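Re: [homebrew] plum vinegar stuck??
From: Géza Oláh
Date: 12 January 2021

On the list, someone wrote:

> My plum vinegar has sat since fall and it still tastes like
> weak wine. Smell is fine. There's a thin skin on top, then it sinks,
> then another one. Crock is in the basement, lid on tight.
> Do I dump it or wait? Also is 2 gallons too much for
> a first batch?

Don't dump it. Quick answer, have to leave in a bit.

Lid on tight is your problem, or most of it. Vinegar needs air. Cloth and a rubber band, tight weave so the flies stay out. Basement is the other half. Mine quits under 70 degrees or so it seems to me, just sits there sulking. Bring it upstairs. Top of a cabinet, back of the pantry, whatever, out of the sun.

The sinking skin is normal. It drops when you bump the crock. Leave teh old ones in or fish them out, I do both depending on mood. Fuzzy or green or black is a different story, then yes, dump.

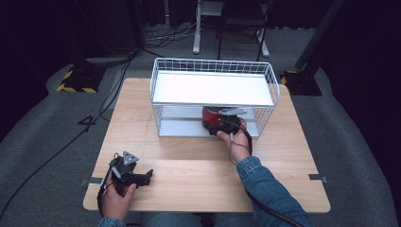
What did you start with for alcohol? If the plum wine was strong, cut it with water before you do anything else. I had a batch from the Jurkell plums that went nowhere for months and it was just too strong. Cut it, added a cup of live vinegar from the previous crock, smelled right by February.

If you have no live vinegar, buy a raw one with the cloudy stuff in the bottom. Not the clear kind, its been filtered.

2 gallons is fine. Wide crock better than a tall one, more surface.

Will dig out my notes on the Karagiannis method tonight, it's the one where you top up a little at a time. Somebody poke me if I forget.

Géza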